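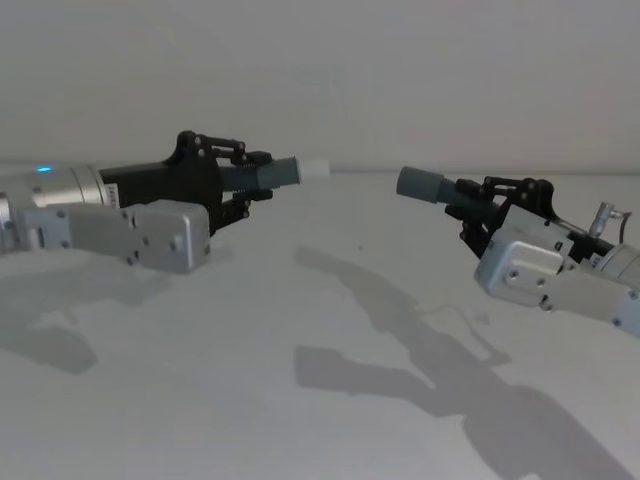 編み物メーリングリストの皆さま、こんばんは。先日いただいた靴下のかかとのご質問、ずっと気になっていたのに、お返事が遅くなってしまってごめんなさい。うちは夕方になると玉ねぎを炒める匂いと編み物の時間が重なるもので、つい返信を後回しにしてしまうんです。さて本題の前に、毛糸の色のことを少しだけ。今年の秋冬は淡いグレーでまとめたいと思っていて、写真の机と壁のような、灰色に灰色を重ねた組み合わせがとても好みなんです。そこへ左のほうに光っている小さな青、あのくらいの分量で差し色をつま先に一段だけ入れたら、きっと素敵ですよね!

2020-08-18、Nerea Nieto さんは書きました:
> はじめて靴下に挑戦しています。糸はPrulelの中細です。
> かかとの引き返し編みまでは進んだのですが、段消しのところで
> 両脇に穴があいてしまいます。三回ほどいて、三回とも同じでした。
> 目数は63目です。偶数にしたほうがよいのでしょうか。
> それから、洗うと縮むと聞いて、少し大きめに編むべきか迷っています。

三回もほどいたなんて、よく頑張りましたねえ。私なら二回目で押し入れに入れていたと思います(実際、Carreteroの糸で編みかけた片方だけの靴下が、今も押し入れにいます)。

穴のことですが、かけ目を隣の目と一緒に編むとき、目の向きを入れ替えていらっしゃいますか。片側は表からそのまま二目一度でよいのですが、反対側は一度右の針に移して向きを変え、左の針に戻してから編みます。それでもまだすき間が残るようなら、輪に戻る最初の段で、脇の渡り糸をねじって一緒に編んでみてください。私はいつもこれで落ち着いています。

目数は、63目のままでもかまいません。ただ、かかとを半分の目で編むとどちらかが一目多くなりますし、履き口が二目ゴム編みなら四の倍数のほうが模様がきれいにつながります。次に編むときは64目にされると楽ですよ。

縮みについては糸次第なので、まず小さな四角を編んで、洗って平らに干して、前後の寸法を比べてみてください。面倒なのはよーくわかります。私も若いころは省いて、夫の靴下を見事に子ども用にしてしまいました。足の長さより少し短めに編むのが普通ですから、大きめにするのは四角の結果を見てからで十分だと思います。

ところでCollhamの店では、四月に値上がりした靴下用の糸が一玉2,000円ほどで落ち着いているそうです。灰色は三種類あって、いちばん淡いのが私のお目当てです。ご入り用の方があれば一緒に注文しますので、お気軽に声をかけてくださいね。

Nereaさん、四回目の結果もぜひ聞かせてください。うまくいってもいかなくても、お便りを楽しみにしています。

最近の投稿
・つま先のはぎ合わせ、糸の長さはどのくらい残す?
・Cikavbridgeの竹の輪針を使った感想
・余り糸でつくる鍋つかみ(編み図つき)
・Re: 夏の毛糸の虫よけ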